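Help notes > Orders and skincare > Pump bottles and creams

Pump on the Arruda overnight cream not drawing – full log

Print this page | E-mail this page
Reading time: 6 minutes

Ticket 422
Opened by: Zulmira Bastos
Opened: 2022-09-02
Product: Arruda overnight cream, 200 ml pump bottle, bought through the Zostley shop
Status: closed, with one thing left open (see the end)

Hello all. I'm putting this in as a proper ticket, as I was asked to very nicely on the phone, and I've tried to write down everything in the order I did it so that the next person doesn't have to start from the beginning like I did. I do go on a bit, so please bear with me!

I've had the cream since the middle of August, when I moved up from the little travel jar to the big bottle. I was very pleased with it for the first week or so. It's a lovely cream, quite thick, with oats and a touch of lavender, and my cheeks had stopped feeling tight in the mornings for the first time since the spring. Then one evening the pump went down, came up again, and gave me nothing. I tried again and got a sort of sigh and a bead of cream the size of a lentil. After that it was nothing at all, however many times I pressed.

The bottle is nowhere near empty. It feels heavy in the hand, and if I hold it up to the bathroom light I can see the cream standing well above the bottom of the tube.

First try. I turned the collar to the locked position, then back to open, in case it had been left halfway. It made a nice firm click both ways. No change.

Second try. I stood the bottle upside down overnight in a mug, wrapped in a flannel, with the cap on. In the morning I set it the right way up and pressed slowly ten times. I got two decent pumps of cream (great excitement) and then we were back to sighing.

Third try. I took the pump head off and ran it under the warm tap until the water coming through was clear. There was a little plug of dried cream right in the nozzle, yellowish and quite hard, and I did think that must be the culprit. I let the head dry on a towel for the whole afternoon, put it back on, and pressed. Four good pumps this time, then nothing.

So it will work for a moment after it's been disturbed and then it gives up, and that's as far as I'd got when I rang.

Reply from the help desk, same day

Dear Zulmira, thank you so much for such a careful account, it saves us both a good deal of back and forth. You did right to dry the head before putting it back. Water left in the pump can get down into the cream, and with an oat cream you really don't want that, as it will spoil the texture and may shorten its life.

What you describe sounds to us like air getting in, either at the collar or at the place where the tube meets the pump. A thick cream doesn't fall back to fill the gap as a lotion would. Once a hollow has formed around the bottom of the tube, the pump is only drawing air, and when you tip the bottle the cream slides down and you get a few good presses until the hollow opens up again.

Could we trouble you to try the following, in this order?

1. Wash and dry your hands, and wipe the neck of the bottle with a clean tissue.
2. Lift the pump out and see whether the tube is pushed fully home. It should not wobble.
3. Look inside the collar for the thin seal. It should lie flat all the way round, with no fold in it.
4. Tap the base of the bottle on a folded towel, gently, for a minute or so.
5. Put the pump back, tighten the collar by hand only, and press slowly, letting the head come all the way up each time.

It would also help to have the batch number from under the base, and to know where you keep the bottle. A cool windowsill can make this cream a good deal stiffer than it would be in a drawer.

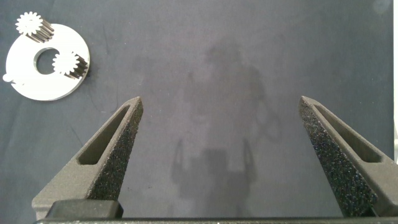
Woltel wrote underneath that the same thing had happened with the same cream, and that the answer in that case was the cold. "Mine lived on the sill behind the blind, and it set up like butter. I brought it into the bedroom for two days, gave it a few taps and it's been fine since. I'd try that before you go pulling tubes about, as I got mine out and had a dreadful job getting it back in without smearing cream all down the outside."

Update from Zulmira

Thank you both, you're very kind. I'll answer the questions first. The batch number ends in 504. I keep the bottle on the shelf over the basin, so not on a sill, but it is an outside wall and I dare say it gets chilly at night even at this time of year. I've moved it to my bedside table on Woltel's advice, and I must say the cream did seem softer by the next evening – it spread more easily, at any rate, when I scooped a bit from the neck with a clean spatula.

Then I went through the steps. My hands were washed, the neck was wiped (there was more cream round the thread than I'd expected) and out came the pump. The tube was in, but when I gave it a little tug it slid down by a hair and I could turn it quite freely. I pushed it back up as hard as I dared and it gave a small pop, which I found very satisfying.

The seal is the other matter. It was there, but it had a fold on one side, like the edge of a pastry lid when you've been in a hurry. I smoothed it down with my fingertip and it stayed flat while I was looking at it. I put everything back, did the tapping and pressed slowly as told. It took nine presses to bring anything up and then it ran beautifully. I used it that night and the next morning with no bother whatever.

I was all ready to write and say it was mended. On the third evening, though, the sighing was back. I undid the collar and there was the fold again, in just the same spot.

Help desk

That's most useful, thank you, and we're sorry it didn't hold. A seal that has been creased for a while will often go back to its crease, and smoothing it by hand tends to be a short-lived cure. We'd like to send you a new pump head with the seal already fitted. There's no charge for this and we don't need the old one back.

While you're waiting, please don't decant the cream into another jar. We know it's tempting! The bottle keeps light and fingers away from it, and once it has been moved we can't say how long it will keep. If you'd like to use some in the meantime, the clean spatula is perfectly all right, and do put the cap straight back on.

When the new head arrives, trim nothing. The tube is meant to bend slightly where it touches the base. We mention it only as another customer, Homero, very sensibly thought it was too long and snipped it, and then couldn't get at the last of the cream.

Zulmira again

The new head came this morning in a padded envelope, beautifully packed. I wiped the neck, fitted it, tightened it by hand and pressed slowly. Cream on the sixth press. I've not trimmed anything, I promise, though I can see why a person might.

I've waited five days before writing so as not to speak too soon a second time – I only saw after typing the line above that I'd left my first draft sitting here unsent, so "this morning" was really last Sunday. It has worked morning and night all that time, one full pump on each press. I've left the bottle by the bed, and I think it will stay there, as I'm far more likely to remember to put the cream on.

A couple of small things, if they're any use to you. The leaflet says to press "until product appears" and gives no idea of how many presses are normal, so I'd given up too early on the very first day and thought I'd broken it. A line about that would be a comfort. And the lock and open marks on the collar are very faint, especially without my glasses.

One question for when somebody has a minute. My sister has the 56 ml size of the same cream, and hers has a different collar with no lock on it at all. She's going away soon and would like to know whether it's safe to lay it flat in a washbag or whether she'd better take the little jar.

Help desk

Wonderful news, and thank you for letting it run a few days before telling us. We've passed on both your points about the leaflet and the collar marks. The ticket is closed for the pump, and we've left your sister's question open under the same number while we ask about the smaller collar. Until you hear from us, the jar would be the safer thing to pack.

Filed under: pump won't prime, thick creams, replacement parts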